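차량용 무선 청소기 우다텝(Udetov) 2 한 달 써본 후기예요~

SUV로 바꾸고 나서 제일 골치였던 게 트렁크 매트랑 3열 시트 틈새였거든요. 셀프 세차장 청소기는 줄이 짧아서 매번 차를 돌려 대야 하고... 그래서 5월에 큰맘 먹고 질렀습니다! 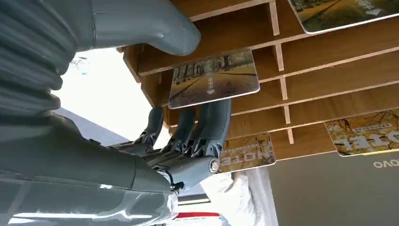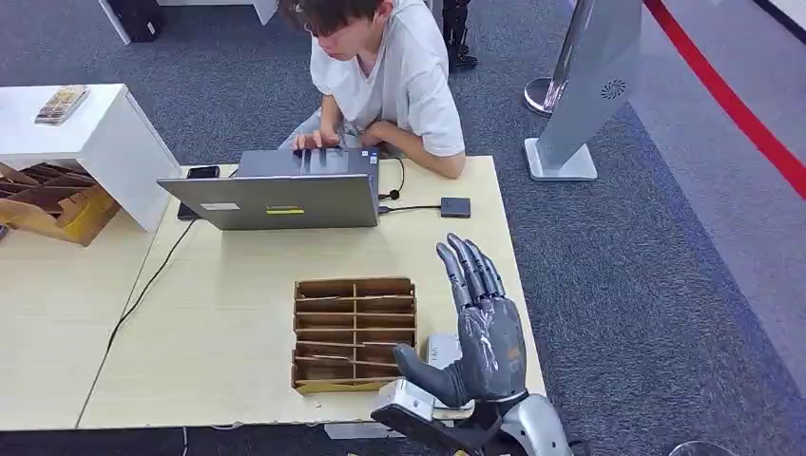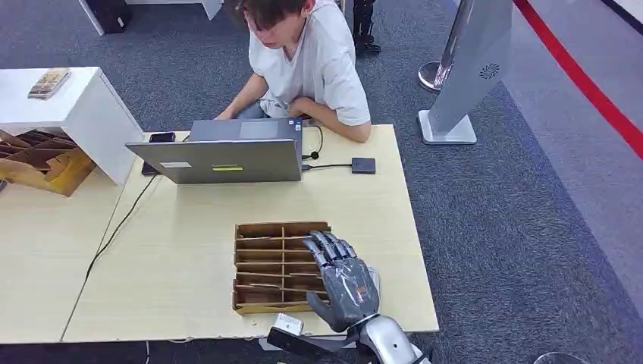 원래는 세라리(Cerari) 제품이랑 끝까지 고민했어요. 흡입력 숫자만 보면 그쪽이 높은데 무게가 895g이라 한 손으로 천장 쪽까지 들기엔 부담스럽더라고요. 우다텝은 손잡이가 가운데 있어서 팔이 훨씬 덜 아파요.

좋았던 점부터 쓰면, 틈새 노즐이 진짜 얇아요. 시트 레일 사이에 낀 과자 부스러기가 쏙쏙 빨려 나오는데 은근 중독됩니다 ㅋㅋ 강아지 털은 브러시 노즐로 한 방향으로만 밀어야 잘 붙고요, 왔다 갔다 하면 다시 박혀요.

아쉬운 건 배터리! 강 모드로 돌리면 앞좌석이랑 2열까지 하고 트렁크 들어갈 때쯤 힘이 빠져요. 저는 그냥 트렁크부터 하는 걸로 순서를 바꿨어요. 먼지통도 작은 편이라 중간에 한 번은 비워야 하고, 필터 뚜껑이 뻑뻑해서 손톱 부러질 뻔했네요.

소음은 지하주차장에서 밤에 쓰기엔 좀 눈치 보이는 정도? 그리고 시거잭 충전 케이블은 별매예요. 이거 모르고 샀다가 따로 주문했어요 ㅠㅠ

별점은 5점 만점에 4점 줄게요. 필터는 물세척하고 하루 꼬박 말려야 하니까 여분 하나 같이 사 두시는 거 추천해요. 세단 타시는 분이면 배터리도 별문제 없을 거예요!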